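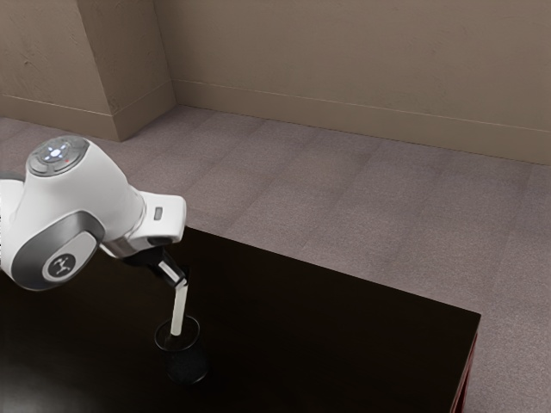

*Ein flacher Stab über einem dunklen Becher (Computergrafik)*

## Paddel kürzen? Erst mal messen!

Ich gebe es zu, ich bin jahrelang mit dem falschen Paddel gefahren. Zu lang, zu schwer, und nach jeder größeren Tour haben mir die Handgelenke zwei Tage lang gezogen. Ich dachte, das gehört eben dazu (und habe die Schuld wahlweise dem Wind, dem Boot oder dem Frühstück gegeben). Im April habe ich mir dann das Mundgate ausgeliehen, ein teilbares Tourenpaddel mit verstellbarer Länge, und seitdem will ich es nicht mehr hergeben.

Viele von euch haben nach der letzten Ausgabe gefragt, wie man die richtige Länge überhaupt findet. Die Tabellen im Netz gehen fast alle nach Körpergröße und Bootsbreite, und als Startpunkt taugt das auch. Wichtiger finde ich aber, wie ihr paddelt! Wer flach und gemütlich zieht, die Hände eher auf Brusthöhe, braucht mehr Schaft. Wer steil einsticht, kommt mit deutlich weniger aus. Ich sitze in einem schmalen Boot, paddle inzwischen ziemlich steil und bin bei 200 Zentimetern gelandet. Das klingt furchtbar kurz, fühlt sich auf dem Wasser aber herrlich an.

Mein Tipp: Setzt euch ins Boot, am besten im flachen Wasser am Steg, und lasst jemanden von der Seite zuschauen. Das Blatt soll beim Zug ganz eintauchen, der Schaft aber nicht. Schlägt ihr euch dabei ständig die Knöchel am Süllrand an, ist das Paddel zu kurz. Müsst ihr weit nach außen greifen und das Boot fängt an zu gieren, dann ist es zu lang. Zehn Minuten reichen dafür völlig, und ihr lernt dabei mehr als aus jeder Tabelle.

Und bitte nicht gleich zur Säge greifen! Ein Schaft ist schnell gekürzt und sehr schlecht wieder verlängert. Klebt euch lieber erst die Griffposition mit etwas Tape ab und fahrt damit eine Weile, auch mal bei Seitenwind und auch mal mit Gepäck.

Noch ein Wort zum Drehwinkel, weil darüber am Lagerfeuer so gern gestritten wird: Ich habe mit 60 Grad angefangen, wie man das früher so machte, bin dann auf 46 runter und fahre das bis heute. Mit ungedrehten Blättern komme ich gar nicht zurecht, meine Mitpaddlerin schwört darauf. Probiert es aus, beim Mundgate ist das ein Handgriff.

Zur Pflege nur so viel: nach jeder Fahrt auseinandernehmen, die Steckverbindung mit klarem Wasser ausspülen und getrennt trocknen lassen. Kein Fett in die Hülse, da bleibt der Sand drin kleben. Ich hatte einmal ein Paddel, das nach einem Winter im Keller nur noch zu zweit und mit viel Fluchen auseinanderging, das muss wirklich nicht sein.

In der nächsten Ausgabe kommen dann Spritzdecken dran. Ich habe die Storia und die Traneo im Wechsel gefahren und bei einer von beiden sehr nasse Oberschenkel bekommen. Bis dahin, kommt gut aufs Wasser!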